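Fokorley Allotment Association
Minutes of the members' meeting held in the Hisberg Road hall, Sun 6 September

Present: Mechthild Grabner (chair), Neelam Semwal (minutes), Gualtiero Pace, Nomvula Botha and other plot holders as per the signing-in sheet.
Apologies: Seraina Eder.

1. Minutes of the last meeting
Agreed as a correct record, with one change. Under item 4 the broken tap is on the lower path, not the upper one.

2. Matters arising
The tap has been mended. Gualtiero has replaced the washer and the standpipe no longer drips when turned off hard. The hedge on the lane side has still not been cut. Mechthild has rung the contractor twice and will ring again.

3. Water
The tanks ran low for most of August. Members were reminded that hoses may be used to fill a can or a butt but may not be left running on beds. Nomvula asked whether a second tank could go in by the compost bays. A tank of 400 litres would fit there without blocking the path. Gualtiero to measure up and get a price from Pfister. Several members said they would sooner see guttering put on the store shed first. Both to be looked at together at the next meeting.

4. Rents
The rent for a full plot stays at £42 for the coming year. Half plots to be charged at half that. Neelam asked that people paying by bank transfer put their plot number as the reference - names alone have caused muddle. Any plot not paid for by the end of next month will be offered to the waiting list.

5. Waiting list
Two plots have come free on the lower path. One is badly overgrown with bramble and it was agreed to strim it before showing it to anyone. Seraina had sent a note suggesting it be split into halves. Agreed, 2 against.

6. Autumn show
To be held in the hall as last year. Classes unchanged except that squash and pumpkin are now to be judged separately. Entries to be on the tables by ten and nothing to be removed before the prizes are given out. Jam must be in plain jars with the date on the lid.

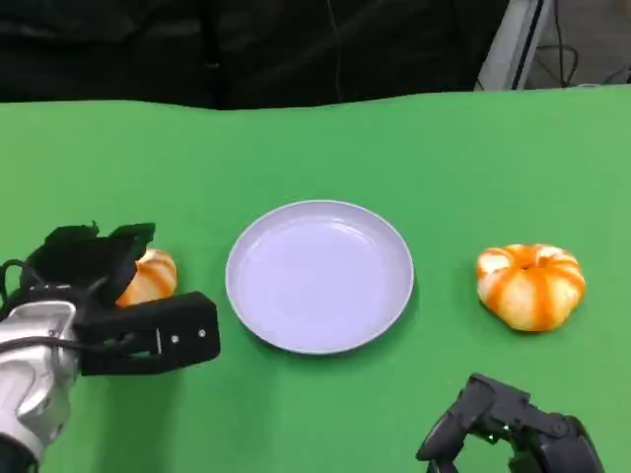 Nomvula will write the class cards. Mechthild to ask Makik whether they will give the raffle prize again. Raffle tickets to be ordered in a book of 100. Teas at the usual price, and offers of cake to Neelam please.

7. Bonfires
A complaint has come in from a house on the lane about smoke on a Saturday afternoon. The rule is no fires before dusk and none at all when the wind is towards the houses. Notice to go back up on the gate - the old one has faded.

8. Any other business
The shed padlock code has been changed. Members can get the new one from Gualtiero in person. It will not be sent round by email.
A blue wheelbarrow has been left by the compost bays since the last work morning. Owner to collect it.
Manure delivery to be arranged once the track is firm enough for the trailer.

Meeting closed at 12.15. Date of next meeting to be put on the gate.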